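Gukix Compartment Box
Set-up and Use Guide
Model 3597

Section 10: Laying Out, Sorting and Putting Away Small Items

Before you start

This section covers the day-to-day use of the box once it has been assembled and labeled (see Section 2). It applies to small household and craft items such as beads, pegs, erasers, game pieces, balls and small cases. It does not cover liquids, powders, food or anything with an exposed blade.

You will need:

The Gukix box with all dividers fitted
The two lift-out cups supplied with the box
A clear tabletop with good light
A dry cloth
A sheet of labels and a pencil

Caution: Small parts. Fingertip-size pieces are a choking hazard. Keep children under three and pets away from the table until all items are back in the box and the lid is latched.

Caution: Do not sort near the edge of the table. Round items can roll.

10.1 Preparing the table

1. Clear the table of anything that does not belong to the set you are sorting.

2. Wipe the surface with the dry cloth. Crumbs and grit get carried into the compartments and collect in the corners, where they are hard to remove.

3. Check that the table is level. Put a ball from the set in the middle and let go of it. If it rolls away, level the table or use another one.

4. Place the box at the back of the table with the hinge away from you. Open the lid fully until it rests flat.

5. Set the two lift-out cups at the left and right sides of the table. The left cup is for items that need cleaning. The right cup is for items you cannot identify.

Note: The open lid is not a tray. Weight on the open lid strains the hinge pins. See Section 12 for replacement pins.

Choosing a surface

A plain surface in a color that none of your items share is the easiest to work on. Many tables are not plain. Speckled and stone-look tops are common in kitchens and workrooms, and they can be used, but tan, gray and off-white items are easy to overlook on them. Strong colors such as pink and purple show up well on nearly any speckled top.

If most of your items are pale, lay down a sheet of dark paper first and tape the corners. Do not use a towel or a thick cloth. Pegs and other narrow pieces fall over on soft fabric and small items get caught in the loops.

Glossy surfaces reflect overhead lamps. If you see a bright patch on the table, move the lamp to one side. A shadow across part of the table has the same effect in reverse - pieces in the darker area are easily missed.

10.2 Laying out the items

1. Tip the items out slowly from a low height, near the middle of the table. Tipping from a height makes round pieces scatter.

2. Spread them with the flat of your hand until each one can be seen by itself. Leave a finger's width between pieces if there is room.

3. Move the largest item to the back of the group. It is the easiest to find again and does not need to be within close reach.

4. Put balls and other rolling items at one side and deal with them first.

5. Stand pegs and similar pieces upright if they will stay that way. An upright peg is easier to pick up than one lying flat.

6. Turn over any hollow item and check under and inside it for smaller pieces.

Note: Lay out one set at a time. If two sets have been mixed, sort the whole lot by color before following the steps in 10.3.

Small scraps and odd shapes

Sets that have been in use for a while usually contain a few irregular pieces. These may be broken parts, offcuts or bits from another set. Do not throw them out during sorting. Put them in the right-hand cup and go through the cup when the rest of the set has been put away. A piece that looked like scrap at the start often has a matching half somewhere in the pile.

10.3 Sorting

Items can be sorted by color, by shape or by size. Pick one and keep to it for the whole set. The label sheet has a line at the top for writing down which method you used, so the next person puts things back the same way.

Sorting by color works best for mixed sets with few shapes. Keep close shades together. A lavender ball and a darker purple peg can share a compartment, and so can light pink and salmon pink. If you split every shade you will run out of compartments.

Sorting by shape works best for game sets, where the pegs, balls and blocks are used at different times.

Sorting by size works best for craft supplies. Use the deep compartments at the back of the box for anything that does not fit in the shallow row.

To sort:

1. Pick up rolling items first and place them in a compartment with all its dividers fully seated. A loose divider leaves a gap at the bottom that a small ball can pass under.

2. Pick up the largest items next. Place them on their broadest face in the deep compartments.

3. Pick up upright pieces by the top. Lay them down in a shallow compartment, all facing the same way.

4. Pick up the smallest pieces last. Do not sweep them off the table edge into the box. Pieces bounce, and grit goes in with them.

5. Run your hand lightly over the table from back to front to find anything left. Pale pieces on a speckled top are easier to feel than to see.

6. Check the floor under the table and the area next to the table legs. A patterned floor needs to be checked slowly, one strip at a time. Holding a flashlight low and to one side makes small pieces cast a shadow.

Handling cases and lidded items

Small cases and boxes can be stored in the deep row.

1. Check that the lid, if there is one, is fully closed.

2. Hold the case by its two opposite sides. Holding it by the top can pull a hinged lid open.

3. Lower it into the compartment. Do not drop it in.

4. Leave at least one side free, so that a finger can get in to lift it out.

Rounded cases slide more than square ones. If a case slides in its compartment when the box is carried, move the divider in by one slot. Do not pack the gap with small loose pieces. They work their way underneath and the case then sits too high for the lid to close.

Caution: Do not store charging cases or other items containing batteries next to loose metal parts.

10.4 Filling limits

Each shallow compartment has a molded line on its front wall. Fill no higher than this line. Items above the line can move into the next compartment when the box is tilted.

The box has 12 shallow compartments and two deep ones. With all the dividers removed from one row, the row can be used for long items such as pencils and brushes. Do not remove the dividers from both rows at once, as the base can flex when the box is lifted.

Do not stack more than two boxes while either one is open. Closed and latched boxes may be stacked up to 10 high on a flat shelf. Stacks next to a doorway should be kept lower.

10.5 Closing and carrying

1. Look along the top of the dividers from the side. Nothing should stick up above them.

2. Return both lift-out cups to their places. An empty cup still has to go back - the lid seal presses on the cup rims.

3. Lower the lid and press down at both front corners until each latch clicks.

4. Lift the box by its handle with one hand under the base. Keep it level.

If a latch does not click, open the lid and look for a small piece caught in the channel along the front edge. Do not force the latch. If the channel is clear and the latch still does not catch, see Section 12.

10.6 Checking a set against its list

Sets that are lent out or shared should be checked each time they come back. Copy the list below onto the inside of the lid, or write your own. Describe each item by color first, then shape. Names such as "the small one" are no help to someone who has not seen the set before.

Sample list wording:

Block or case, salmon pink, rounded corners - deep row
Ball, lavender purple - shallow row, left end
Pegs, purple, rounded - shallow row
Small pieces, pink - shallow row
Small pieces, tan - shallow row, next to pink

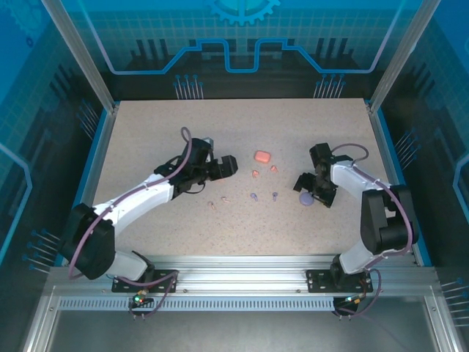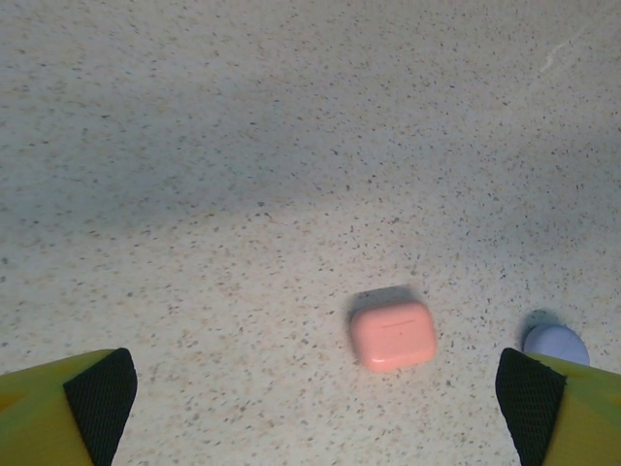
Small items on a speckled surface: the group spread out (first), and the salmon-pink piece close up (second).

10.7 Cleaning items before storage

Items in the left-hand cup should be wiped with a damp cloth and left to dry completely before they go in the box. Leave the lid open until they are dry. Do not use solvent on colored pieces. For marks on the box itself, use warm water and a little dish soap. Dividers may be washed by hand but not in a dishwasher.

Replacement parts

Dividers, cups, latches and label sheets can be ordered from Kleinschmidt, Trolthorpe, using the part numbers in Section 12. Give the model number, 3597, with your order. Boxes in the Trelleck range use a narrower divider that does not fit this model.

Section last revised 23 April 2024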